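Handhelds on a Budget: What We Planned to Buy, What We Bought, and What the Spreadsheet Left Out

Final project report, equipment planning track
March 12, 2023

1. Background

Our group was asked to plan the equipment for a small data collection effort on household laundry. The robotics lab had a research question (can an arm learn to handle soft clothing from human demonstrations), a modest pile of money, and no plan for connecting the two. The plan was our assignment. We were graded on the quality of the budget, a fact we wish we had taken more seriously in November, when we wrote the first version in one evening.

The total available was $3,522. We never learned where that figure came from. We asked twice and were told both times that it was generous.

2. The first plan

Version one had one good idea, which was to skip the robot. A used arm would have eaten the whole budget and left us with an arm and no table to bolt it to. Hand-held grippers let a person do the chore while the sensors record it, and they fit in a backpack. Everyone in the group agreed on this, and it is the last thing everyone in the group agreed on.

The rest of version one was optimistic. We listed two grippers, one laptop and a line called "misc. cables" with thirty dollars next to it. We had no spares, no storage and no shipping. The reviewer wrote "and then?" in the margin.

3. Comparing suppliers

We collected quotes from three places.

Preltura sells a complete kit with a case, a calibration board and a printed manual. It was $700 per gripper. The quote came back within an hour, which we took as a sign of good service and later as a sign that they were not busy.

Zandance sells the frame and jaws only, and you supply the camera, the mount and the patience. The parts came to much less per unit, but we had to add assembly time, and the department makes you write student hours into a budget even when no student is being paid for them.

Zwane would rent us finished units by the week. For a two-week study this would have been the cheapest choice by a wide margin. Ours was never going to be a two-week study. Two of us argued for renting anyway and would like that noted.

We picked Zandance for the hardware and kept the Preltura quote in the appendix to show that we had looked. Soft finger pads were ordered separately, and we ordered too few. Pads are the part that touches the cloth all day, so they should be budgeted like printer paper and bought in bulk. We had budgeted them like furniture.

4. Trying it in real rooms

The plan called for sessions in bedrooms that people use, on beds that people sleep in. A clean lab table makes trousers look easy. A printed duvet under them, with a second garment lying next to them, is closer to what the lab wanted to study, and it costs nothing to rent.

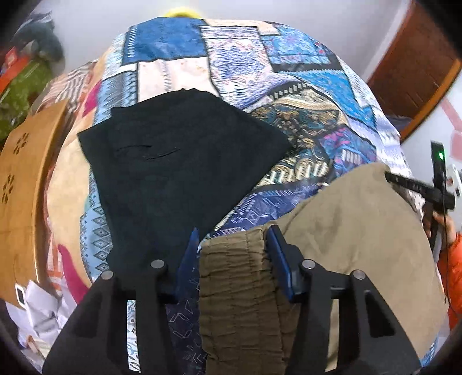
Working at home changed the budget more than any supplier did. In the lab, power is on the wall, the Wi-Fi belongs to somebody else, and there is a cabinet that locks. In a bedroom you need a long extension cord, a power strip that does not hum, a way to carry everything up three flights of stairs, and somewhere to set the laptop that is not the bed, as the bed is taken. None of these were in version one. Together they came to $138, and they caused more arguments than the grippers did.

We also found that elastic waistbands are a useful test when choosing pads. They bunch up, they spring back, and they punish a lazy grip. A pad that is too stiff slides along the folds. A pad that is too soft holds well but wears sooner. We chose the softer one and raised the spares line to match. If your own study is mostly towels you can probably ignore this paragraph.

5. The software line

Dallivance offers an annual license for recording and labeling, with a student discount that applies only after a phone call. We made the phone call. It lasted longer than our first planning meeting and produced better notes.

For one semester the license was worth it. For a longer project we would look hard at the free tools, which do most of the same things once someone has spent a weekend on the install. That weekend should also be in the budget. We have started putting a price on weekends, and it has made us unpopular with the other project groups.

6. The revised plan

Version four, the one we submitted, is organized by what happens if an item is missing. The first group is anything that stops a session dead: grippers, camera, laptop, cables. Each of those now has a spare or a written note on how long a replacement takes to arrive. The second group is anything that makes a session slower, such as the cart, the good power strip and the second charger. The third group is comfort. It holds one folding stool, which survived three rounds of cuts and is now the most defended object in the department.

We also set aside $30 per month for things we had not thought of. The reviewer asked what these would be. We said that if we knew, they would have their own line. This was accepted, possibly out of tiredness.

7. What we would do differently

Buy the pads first. They have the longest delivery time and the lowest price, and a gripper waiting for pads is a paperweight with a warranty.

Run one full session before ordering anything in quantity. Our first trial at home was booked after the main order had gone out, so everything we learned from it arrived as an amendment. The purchasing office charges no fee for amendments but makes its feelings known.

Ask for shipping in writing. Two of the three quotes left it out, and our spreadsheet had already turned the total green.

Put one person in charge of the spreadsheet – and lock the cells. At one point we had four copies, and the cheapest one was cheap only because somebody had deleted the laptop.

8. Open items

The storage question is not settled. The kit currently lives in a closet shared with the debate club. We have also not budgeted for repairs after the first year, as the project was approved for one year only. The lab has since asked whether the equipment will be available next fall. We have forwarded them the spreadsheet and pointed to the empty column.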